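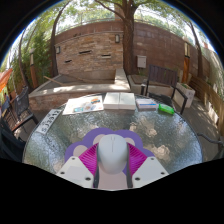

Quick one today because I have to leave in 40 minutes and the car isn't packed.

Finally did the paper pile. The one that lives on the kitchen counter, then the top of the fridge, then a tote bag, then back on the counter. Took the whole lot out to the patio table so I'd be forced to deal with it before dark. Best trick I have. You can't leave paper outside. One gust and it's in the neighbor's yard.

Rules I gave myself: 12 minutes a round, 3 rounds, no reading. Broke the no reading one almost right away. Glossy magazine, lots of tiny photos, and I stood there in my coat going through every page like I was going to order something. I wasn't. Recycling. (Ok I tore out one page. Shelves.)

The thick white one stays. Thu Ung gave it to me when I moved in and I've shifted it from room to room ever since, it deserves a proper spot. Small flat box with the blue band, also stays, going in the hall drawer with the stamps. And the green plastic thing, which I have been looking for since July!! It was at the bottom of the tote bag. I bought another one in the meantime, naturally. So now there are two. One for the travel bag, one for the bathroom, fine, done.

Rest of the pile: old receipts, a Fekham catalog addressed to whoever lived here before, a warranty for a kettle I don't own anymore, a bill for $315 that gave me a small heart attack until I saw it was paid. Takeout menus. So many takeout menus. Two from Gilchrist Noodle which closed.

Wiped the table down after. That bumpy glass is pretty when the sky is in it but it holds onto dirt in every single ripple, and a flat cloth just skates over the top. Old toothbrush works. Soapy water, little circles, rinse. I did half and got bored. Will do the other half when its warmer.

The stone wall needs a brush down too, there's dust in all the gaps. Not today. Rawiri Hinds says he has a stiff brush I can borrow, he's said this before, we'll see if it apears.

What's left: one shoebox of stuff to file and one envelope I'm scared of. Counter is clear. I put a bowl of lemons on it so it looks occupied and I don't start stacking again.

Someone asked in the comments what I use for the filing. Plain folders, a marker, nothing clever. I'll do a post on it when the shoebox is done, so give me a couple weeks.

Ok going. Can't find my keys.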